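Clencombe Student Robotics Project
Second progress report to the Abubakari Fund
Period covered: September to December

1. Summary

The project teaches upper-level students to collect arm demonstrations, train a control policy on them and test the result. The task set for this period is a pour: the arm picks up a small brown scoop holding dark granular material, carries it to a white bowl and tips it. Work is on schedule except for the evaluation stage, which has moved to the spring term.

2. Demonstrations

The target in the grant agreement was 80 usable demonstrations. The class recorded 205, of which 116 passed review. Most rejections were for late starts on the recording or for a grasp that shifted during the lift. The review sheet was rewritten in October and now asks for a grasp code on every run.

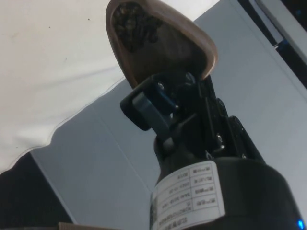 Figure 1. Scoop and contents, wrist camera view.

Each demonstration is stored with two camera streams and the joint log. Students work in pairs, one operating and one keeping the run sheet, and change over after 6 runs. Session files are copied to the Eltari server at the end of the Tuesday class.

3. Workspace

The layout was fixed in the first month. A white cloth covers the table, and the dish and bowl are set out again before each run. Start positions are drawn from a printed list so that the operator does not choose them.

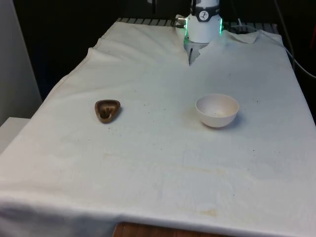
Does the cloth have to be replaced before evaluation?
The same cloth will stay in use through the spring, so that test footage matches the training footage.

4. Training

Two policies were trained. The first used the fixed camera only and tended to misjudge the tilt of the scoop. The second used both streams and gave smoother approach paths in offline replay. Neither has been scored on the arm under the agreed protocol, and no success rate is reported here. 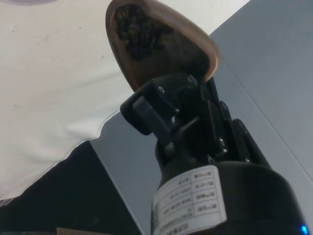 The second policy is the one the class will carry forward. Training time on the shared Grirow workstation was limited to evenings, which allowed one full run per week. Students wrote their own loading scripts, and two of these had to be corrected after they dropped the last frames of each file.

5. Problems

Grasp angle remains the main source of variation. When the scoop is held too near its tip, it can turn in the fingers as the wrist rotates. The operating notes now specify the grip point and a slower rotation over the bowl.
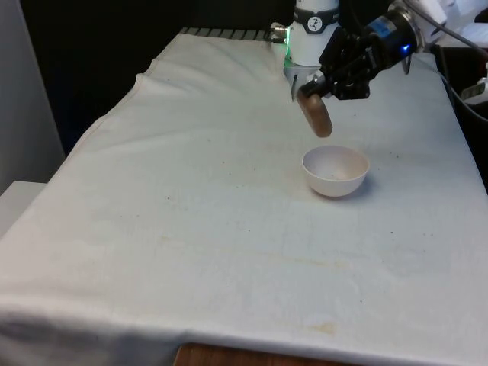

A second problem was timing between the two camera streams. The offset differed from one session to the next, and early files had to be aligned by hand. A sync marker was added to the start of every recording in November.

6. Next period

The class will run the evaluation protocol, compare results by grasp code and prepare the demonstration set for release to other schools. No change to the budget is requested. The unspent part of the parts allowance will be carried over for replacement finger pads.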